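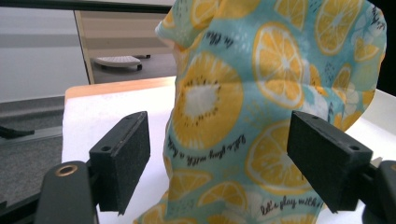

**Kitchen linen check, Emusau unit, June 30, 2025**

- [x] Citrus print cloth: teal colour still good. Fold flat before it goes in the drawer.
- [x] Oven mitts: no burns or thin spots.
- [ ] Aprons: 3 with frayed ties. Mend or bin.
- [x] Cloths kept clear of the stovetop.
- [ ] Drawer runner sticks at the back. Reported to Hwang.
- [x] Dryer lint filter cleaned.

Comment: wash greasy cloths separately, and let them cool before stacking.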